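Desks and Study Corners at Westside: Your Questions

Last updated in January. If your question isn't covered, ask at the front desk.

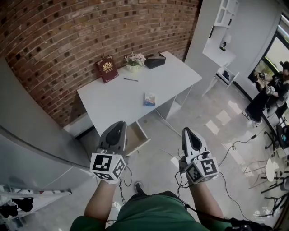

White desk by the brick wall, with the drawer open.

Can I book a desk in advance?
Yes. Bookings open at 9 each morning and you can reserve up to 15 days ahead. Walk-ins are fine if a desk is free.

What is on the desk when I arrive?
Usually a pen, a box of tissues and a small potted plant. Please leave the plant on the desktop. Paper is not supplied.

May I use the drawer?
Yes, during your booking. Push it shut when you get up – people catch their hips on it. Anything left inside goes to lost property on Monday.

Can I move the desk away from the wall?
No. If you need more room for drawings or maps, ask for the long table in the Solís room.

Can I borrow the books?
Books kept on the desks are for reading here. Everything else can be taken out on a Westside card.

Where can I eat?
Drinks with a lid are allowed at the desks. Food is not.

Do you have lockers?
Yes, 156 of them, on the lower floor. They take a one pound coin, which you get back.

How do I clean up a spill?
Use a dry cloth first, then a damp one. Don't use spray cleaner on the white surfaces, as it leaves marks.

Who do I tell about a wobbly shelf or a stuck drawer?
Danica Zeman looks after the furniture. Leave a note for her at the front desk with the desk number, or ring extension 1094.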